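会社概要

株式会社リルキア(Lirkia)は、展示什器、店舗装飾品および撮影用小道具の保管・整備・貸出を行う会社です。商業施設、宿泊施設、式場、撮影スタジオを主な取引先とし、預かり品と自社所有品の双方を同一の管理基準で取り扱っています。販売は原則として行っておらず、売上の大半は保管料、整備料、貸出料で構成されます。

沿革

当社の前身は、式場向けの備品倉庫を運営していた個人事業です。当時の業務は保管のみで、入出庫の記録は紙の台帳でした。取引先が増えるにつれ、返却時の破損や欠品をめぐる確認作業が業務時間の多くを占めるようになり、法人化に合わせて検品工程を独立させました。現在の整備部門はこの検品係が母体です。
その後、社内システム「Akon」の稼働により台帳を電子化し、貸出品の状態履歴を品目単位で追跡できるようにしました。旧台帳は廃棄せず、第一倉庫の事務室で保存しています。旧台帳にのみ記載のある品目については、照会の回答に数営業日をいただく場合があります。

拠点

第一倉庫(Moriarty棟):延床面積1,484平方メートル。常温保管区画、定温保管区画、検品室、事務室を備えます。棟名は前所有者が使用していた呼称を引き継いだものです。
第二倉庫(Darnness棟):延床面積530平方メートル。大型什器および長尺物の専用倉庫です。検品室はなく、第二倉庫の保管品も検品時には第一倉庫へ移送します。
両棟間の移送は自社便で行い、定期便は平日の午前に一便です。午後の臨時移送は、前営業日の正午までにご連絡いただいた分に限り対応します。

事業内容

1. 保管
預かり品は入庫時に外形寸法、重量、材質区分、既存の損傷を記録し、棚番地を割り当てます。材質区分は、木部、金属、樹脂、布、紙、ガラス・陶磁器、複合の各区分です。複合品は、最も劣化しやすい部材の条件に合わせて保管区画を決定します。たとえば金属脚に布張りの座面を持つ椅子は、布の条件で扱います。
定温保管区画の相対湿度は60パーセントを上限とし、超過した場合は記録を残したうえで除湿運転に切り替えます。湿度記録は区画ごとに保存しており、契約者は自社品が置かれている区画の記録を請求できます。

2. 整備
整備の範囲は、清掃、緩みの締め直し、軽微な補修、再塗装の手配までです。構造部材の交換、電装品の修理、美術品および骨董品の修復は受託していません。該当する作業が必要と判断した場合は、状態報告書を添えて契約者へ返却するか、契約者の指定する修復業者へ引き渡します。
造花および布製装飾品の清掃は、乾式を標準とします。刷毛と弱い送風で塵を除き、汚れが残る場合に限り、目立たない箇所で色落ち試験を行ってから湿式清掃に移ります。芯線入りの茎は、曲げ癖を矯正する回数に限度があるため、形状の変更は契約者の書面による指示があった場合にのみ実施します。

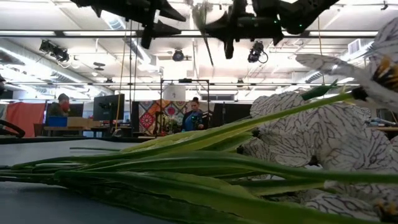 補修に使用する接着剤は、樹脂用、布用、木部用を個別に管理し、開封日を容器に記入します。開封後の使用期限を過ぎた接着剤は、残量にかかわらず使用しません。補修箇所と使用材料は品目の履歴に登録され、次回以降の検品時に同一箇所の再確認が自動で指示されます。

3. 貸出
自社所有品の貸出は、一泊二日を最短単位とします。貸出料は品目ごとの基準額に日数係数を乗じて算出し、運送費は別途実費を申し受けます。予約の確定は注文書の受領時点とし、口頭および電話のみでの仮押さえは行っていません。預かり品については、契約者が第三者への貸出を許諾した品目に限り、当社が窓口業務を代行します。
返却後の検品は、到着の翌営業日までに完了します。日曜日は入出庫および検品を行わないため、土曜日に到着した品の検品は月曜日の扱いとなります。

品質管理

検品項目は品目の種別ごとに定めた検品票に従います。標準検品票は19項目で、外観、寸法、付属品、結合部、表面処理、臭気、梱包材の状態などを含みます。該当しない項目にも「対象外」と記入し、空欄は認めていません。
判定は「可」「条件付き可」「不可」の三段階です。条件付き可の品を貸し出す場合は、該当箇所の記録写真を事前に借主へ送付し、承諾を得ます。不可と判定した品は赤札を付けて隔離棚へ移し、整備完了または返却まで出庫を停止します。
検品者と出庫者は別の者が担当します。人員の都合で兼務となる場合は、責任者が出庫前に検品票を再確認し、署名します。
検品票の書式は毎年5月に見直しています。直近の改定では、結合部の項目を「ねじ・ボルト」と「接着・嵌合」に分割し、臭気の項目を布製品以外にも適用しました。改定前の検品票で判定した品は、次回の入庫時に新書式で再判定します。

情報管理

Akonに登録される情報は、品目情報、状態履歴、棚番地、入出庫記録です。契約者には閲覧用アカウントを発行し、自社品に関する記録を随時参照できるようにしています。他の契約者の品目情報は表示されません。契約終了後の記録は、契約書に定める期間の経過後に削除します。
品目番号は一度付与すると再使用しません。品が廃棄または返却された場合も番号は欠番として残り、同型品を新たに受け入れる際には別の番号を付与します。セット品は親番号と枝番号で管理し、枝番号単位での部分貸出が可能です。

組織

代表者:Mebrat Kassa
部門:保管部、整備部、貸出部、管理部
整備部は部門長のもとに検品係と補修係を置いています。検品係の判定に対し、他部門が変更を指示することはできません。判定に異議がある場合は、管理部が再検品を指示し、最初の検品者以外の者が実施します。

採用

整備部補修係および保管部の人員を随時募集しています。補修係は、木工、縫製、塗装のいずれかの実務経験を応募条件とします。保管部の応募に経験は問いませんが、入社後にフォークリフトの運転技能講習を受講していただきます。選考は書類、実技(補修係のみ)、面接の順に行います。

お問い合わせ

保管契約および貸出の見積もりは、貸出部が一括して受け付けています。お問い合わせの際は、品目の種別、概数、最大寸法、希望期間をお知らせください。倉庫の見学は平日の午後に限り、事前予約制で承ります。見学時は、預かり品の撮影をご遠慮いただいています。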